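Svenja Meinecke
@svenjameinecke
Wednesday, October 25, 2023

Sorting out the bag drawer this week. It's the bottom drawer in the hall cabinet and it hasn't closed properly since March. Putting it in a thread so I have a record of what went where.

Rule one: every bag gets emptied on a table before I decide anything. I used to go by feel from the outside and I missed things. Last year I gave away a tote with a 52 dollar gift card in the side pocket.

Rule two: straps count. If the strap is worn through or the stitching is coming out where it meets the bag, it goes. I have resewn enough straps and they never hold on the shoulder the way they used to.

Black ones are the worst. Black bag, black cable, black lining, and you swear there's nothing there. I move them to a white table now and it helps a lot. 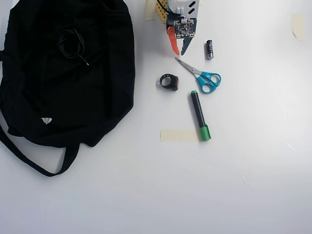
Black bag, strap at the bottom, black cable on top. Look for the coil near the upper middle.

The cable goes in the cable box until I find out what it belongs to. I have a 300-piece jigsaw that is easier to sort than that box.

Keeping the bag. It's fabric, so it lies flat and takes up almost no room in the drawer. The creases don't bother me. I'm not ironing a bag.

On labels: I leave the small white ones sewn in. I cut one out of a Padia backpack years ago, took some of the seam with it, and the hole got bigger every month. If it doesn't scratch you, leave it alone.

Someone asked how I fold the soft ones. Strap goes inside first. Then in half the long way, then roll from the bottom. They stand up in the drawer side by side and you can see all of them at once.

Stiff bags don't go in the drawer at all. I have one Venine work bag with a board in the base and it was the reason the drawer jammed. It hangs on the back of the closet door now.

Loose chargers and cords: coil them, one twist tie each, and write on a piece of masking tape what they're for. I say this as a person with a box full of cords that have no tape on them.

So far: four in the keep pile, two to donate, one in the trash (zipper gone, lining gone, smelled like the garage). The Stonda gym bag is still undecided. I like the pockets but I haven't been to the gym.

Drawer closes. I had to take it out once and wipe the runners, they were full of lint.

Scarves are next, same cabinet, one drawer up. Probably Saturday.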